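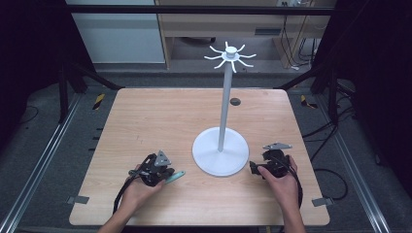
I've bought a lot of pretend-play toys over the years, for my own two kids and for what feels like every birthday party in the county, and I have come around to a position that annoys my relatives: most play sets have way too many pieces in them.

You know how the boxes look. There's a big starburst in the corner with the piece count, and the count is always the thing you notice first. Last November I stood in the toy aisle holding a Zanitz grocery store set that promised 116 pieces, and I'll admit I felt a little thrill. So many for the money! Then I got it home and found out that the count included every single paper coin, the sheet of price stickers (each sticker was a piece) and a bunch of cardboard cereal boxes you had to fold yourself. I folded them. It took me most of an evening, and they were flat again by the weekend because somebody sat on them.

What did my daughter play with? The scanner and one plastic eggplant. She scanned that eggplant until the batteries gave out, and then she made the beep herself.

Compare that with the Drodudden vet kit her brother got when he turned four. It's a little case, a stethoscope, a bandage with a fastener that still sticks, a thermometer, and a stuffed dog who has had every illness there is. It cost 20 dollars, I think on sale. He's had it for 2 years now and it comes out almost every day. The dog has been treated for chicken pox and for "too much hair." My son knows where every piece goes in the case, and he puts them back without being asked, which I can't say about anything else he owns.

My sister-in-law thinks I'm being a grump about this. She says kids like abundance, and that dumping a giant bin on the floor is half the fun. Okay, sure, I've seen the dump and it does look fun! It lasts a minute and a half. Then they wander off and I'm on my knees picking tiny plastic shrimp out of the heating vent.

And I do get that the piece count helps a shopper. If you're ordering online for a niece you see twice a year, you want some way to compare one set to the next, and a number is easy. I just wish the sellers would list the good stuff separately. Tell me there are nine solid toys and a pile of paper. I'd still buy it, probably, but I'd know to recycle the pile before anyone got attached.

Costumes have the same problem. The Jomusine chef outfit we tried came with an apron, a hat, an oven mitt and then a whole bag of flimsy measuring spoons, a recipe card nobody could read and a name tag with a pin I took away immediately. The apron was great. It has real pockets and it's been through the wash I don't know how many times. I would have paid the same price for the apron and the hat alone, and maybe a second apron for when friends come over, because the fights over that apron, my goodness.

So if you're shopping for a kid I love, please skip the 1000-piece anything. Get the small set with the sturdy case. And check the batteries, they're usually the kind with the teeny screw.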